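I have been keeping paper bags for as long as I have had a door to hang them behind. My grandmother did it and my mother did it, and when I moved into my first apartment in Plesport I had a drawer full of them before I owned a second saucepan. So you'll understand that when I decided in November to finally sort out the bags, the boxes and the general paper situation in this house, it was a bigger job than it sounds, and I put it off until the weather was too miserable to do anything else.

The bags were in 4 different places. There was the drawer, of course, and the hook in the hall closet, and a big bag of bags wedged beside the washing machine, and then a stash in the guest room that I had completely forgotten (I think it dates from the year I was going to make all my own gift wrap). Some of them were lovely. There was a stiff cream one from Granström, from when I bought the good wool blanket, and a tiny one from the soap shop over in Ramley that still smelled of lavender when I opened it up. Others were just sad, with grease spots and torn corners, and I could not tell you why I ever saved them. 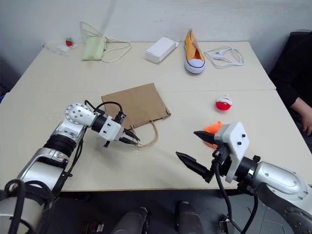 I should say that I've changed my mind about which bags are worth keeping. For years I went for the fancy ones, the shiny kind with ribbon handles and a store name in gold, and they sat there looking pretty and I never used a single one, because who wants to hand their neighbor a birthday present in somebody else's advertisement? What I reach for, every time, is brown kraft paper with a twisted paper handle. A bag like that lies down nice and flat on the table when you've pressed the air out of it, and when you need it again you just open it up, and a small round toy or a plush something will go in the bottom with a bit of tissue and look like you planned it. I've sent children's presents off that way for years and never had a complaint yet!

Flattening them properly is the part I enjoy most. I put the radio on, clear off a table, and push the sides in along the folds that are already there, then bring the bottom up and smooth the whole thing down with my forearm. The handles I leave alone. I used to tuck them inside and they always came out bent and cross-looking, so now they just hang out the end and I stack the bags with all the loops facing the same way — much easier to grab one when the doorbell is already ringing.

For storage I bought one of those upright magazine holders from Wonetti, the plain kind, and it lives on the closet shelf next to the tape. My rule is that whatever fits in the holder stays and the rest goes out with the recycling. It was hard the first time. I stood there with the Granström bag in my hand for far too long, and in the end it went in behind the others, folded once, which I suppose is cheating. The very big ones I've put to work holding the newspapers, and two of the greasy ones went under the paint cans in the garage.

The boxes are still to do. They're piled up in the guest room, mostly shoe boxes and one enormous thing that a lamp came in, and every time I walk past I think about how useful that lamp box would be if we ever moved. We are not moving. I'm going to make a pot of coffee and start with the shoe boxes tomorrow, after lunch, and the lamp box can wait until I'm feeling stronger.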